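Grundar 563 Plush Bear with Knit Sweater

16 shares | 2 comments

The Grundar 563 is a long-pile plush bear supplied with a removable knitted sweater. It is sold as one unit under one item number. The bear is not available without the sweater. Replacement sweaters can be ordered separately through Rosmont under the same number with the suffix S.

Construction, bear

The outer fabric is a synthetic pile in golden tan. Pile length is greatest on the crown and cheeks and shorter on the arms. The fibers are crimped during finishing, which gives the surface its tousled look and lets it recover after compression in shipping. Color reads lighter at the fiber tips than at the base. Under strong light the tips can look pale yellow, and buyers matching an older bear should compare the two in daylight before ordering.

Seated height is 16 inches. The body is filled with polyester fiberfill. There are no beads or pellets in the limbs, so the bear will not sit upright unsupported on a hard, smooth surface. Place it against a wall or cushion. The ears are rounded, cut from the same pile as the head, and closed with a double seam at the base. 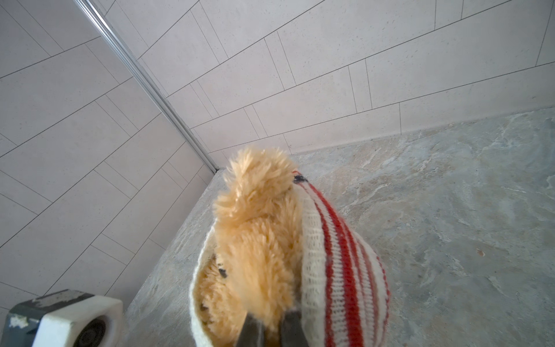

Seams are lockstitched on the inside and closed by hand at the center back. The closing seam is covered by pile and is hard to find with the eye, but it can be felt by running a thumb down the spine. It is the correct place to open the bear if fill has to be added or replaced. Use a curved needle and a polyester thread, and brush the pile out of the seam before stitching. Fibers trapped in the stitch line leave a visible groove.

Pull strength on the ears and limbs is checked at the Plutwood workshop on one bear per carton.

Construction, sweater

The sweater is a chunky knit in 100 percent acrylic yarn. The ground color is cream white with horizontal red stripes. A navy section with small light flecks completes the flag pattern. Collar, cuffs and lower hem are ribbed. The collar is a raised band and sits close under the chin — on a new bear it will push the cheek pile upward until the fabric relaxes.
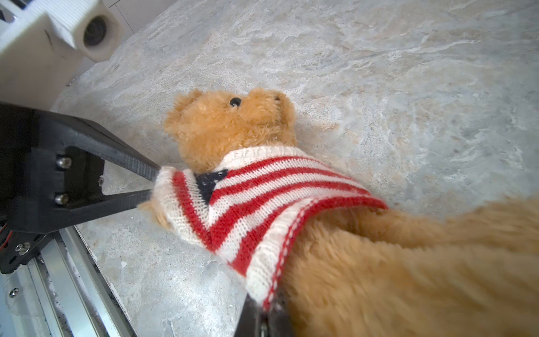
Sweater 563-S on the bear: white ribbed collar, red and white stripes, navy patch below the collar.

The sweater has no buttons, zipper or hook tape. It goes on and comes off over the head. To remove it, free both arms first, roll the body of the knit up to the collar, then ease the collar over one ear at a time. Pulling from the hem stretches the ribbing, and acrylic rib does not return fully once it has been stretched. Refit in reverse order.

The stripe yarns are carried inside the work along the side. Long floats may catch on a thumb when the sweater is turned inside out. Do not trim them. A pulled loop on the outer face can be drawn through to the back with a small crochet hook.

Care

Bear: surface clean only. Use a damp white cloth with a small amount of mild detergent, working in the direction of the pile. Do not soak. Fiberfill that has been saturated dries slowly at the center of the body. Blot with a towel and air dry away from heaters. When fully dry, comb the pile with a wide-tooth comb, starting at the tips.

Sweater: remove from the bear before washing. Hand wash in cool water, press out in a towel, dry flat. No bleach, no dryer, no iron. Wash it alone the first time and check the water for red dye. If there is color, rinse until it runs clear and do not leave the garment folded while damp.

Grit and dark specks in the pile should be lifted out dry before any cloth is used. A soft brush or the upholstery tool on a vacuum cleaner, at low suction, is suitable. Rubbing drives particles down to the backing.

Matted pile on the muzzle and cheeks is normal on a bear that has been handled. Mist lightly, separate the clumps with the fingers, then comb. Two passes with drying time between them give a better result than one heavy wetting.

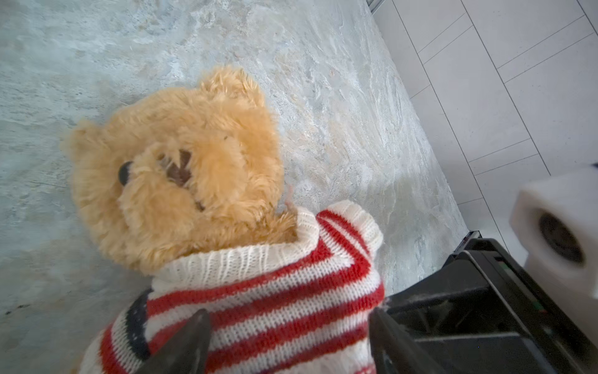 Photo: Isla Drummond

Eyes and nose

The eyes are small and dark and sit deep in the pile. The nose is a flattened oval. On a bear with full-length pile these parts may be partly hidden. Part the hair with a comb to expose them. The pile can be trimmed with blunt-tip scissors, but this voids the exchange period and cannot be reversed.

Packing and storage

Each bear ships in a paper sleeve inside a single-wall carton. Packed weight is almost 2 pounds. Cartons are marked with an arrow for the head end and should be stored flat, no more than six high. After unpacking, let the bear stand for several hours before judging shape or pile — compression marks on the back and legs clear without treatment. For long storage, take the sweater off and fold it separately in tissue.

Ordering

Item 563: bear with sweater, one size, one color.
Item 563-S: sweater only, fits item 563.

The sweater does not fit the Wouters jointed bear, which has a wider neck. Stock is held at Rosmont. Restock of item 563-S is expected in May.

Last updated: May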